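Mistby Community Garden: where we are with the grant
Mar 17, 2021

Hi all,

Quick update on the $3,000, and it's mostly good news! The ground at the Bivora Street lot thawed early, so we got in there in February and built seven of the raised beds. The last two are waiting on lumber, which has gone up a lot in price (I'm sure you've heard that from everyone).

The soil came from Sumow and it's lovely stuff - dark, crumbly, hardly a stone in it. We went a little over on delivery, but I made that back by getting secondhand hoses. Around 40 households have asked for a plot, way more than we can fit, so we've started a waiting list and I'm hoping some of them will want to share.

Water is still my headache. The city wants a backflow valve before they'll turn on the tap, and the inspector keeps moving our slot.

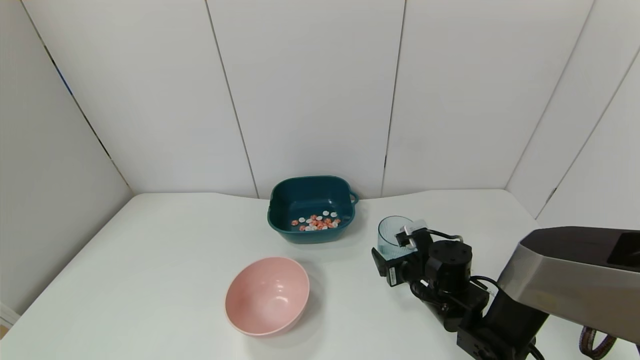

If it slips again I'll borrow the rain barrels from the Roy Avenue garden, they've already said yes. Peas and spinach go in first either way. Receipts are in the shared folder, apart from the soil invoice, and I'll add that when it comes.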